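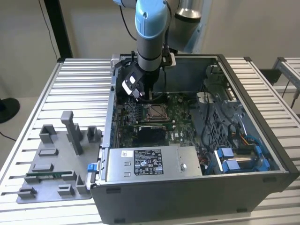
PC-Werkstatt, Begleitblatt zur zweiten Einheit
Das Innere des Gehäuses: Orientierung und erste Handgriffe

Liebe Kursteilnehmerinnen und Kursteilnehmer,

bevor wir etwas herausnehmen, schauen wir uns erst einmal in aller Ruhe um. Ich weiß, dass es in den Fingern juckt (mir geht es nach all den Jahren noch genauso!), aber wer sich vorher orientiert, sucht hinterher deutlich weniger Schrauben.

Lage des Gehäuses
Wir arbeiten immer am liegenden Rechner, das Seitenteil ist ab, und man blickt von oben auf die Platine. Der Netzstecker ist gezogen, der Einschaltknopf danach noch einmal gedrückt worden.

Hauptplatine
Die grüne Platine ist unser Ausgangspunkt. Suchen Sie zuerst den quadratischen Prozessorsockel mit seinem Metallrahmen, von dort findet man alles andere recht bequem. Die Grafikkarte mit der schwarzen Abdeckung steckt in einem Erweiterungssteckplatz. Bitte niemals am Lüfter ziehen, sondern erst die Verriegelung lösen und dann die Karte gerade abheben.

Laufwerke
Die blauen Kunststoffschienen mögen etwas zierlich wirken, halten aber viel aus. Laschen zusammendrücken, Schlitten herausziehen, fertig. Vorher die Kabel abziehen, und zwar am Stecker! Kwame Asante hat dazu das Übungsblatt 7 geschrieben, das ich Ihnen sehr ans Herz lege.

Netzteil
Das silberne Netzteil bleibt bei uns grundsätzlich geschlossen. Lesen Sie das Etikett und notieren Sie die Leistung, denn 500 Watt oder 800 Watt macht bei der späteren Planung einen großen Unterschied.

Zum nächsten Mal
Bitte zeichnen Sie eine kleine Skizze vom Innenraum, gern mit Buntstift, und tragen Sie den Verlauf der Kabel ein. Schön muss sie nicht werden. Fragen nehme ich jederzeit in Raum 359 entgegen.

Despina Zacharopoulos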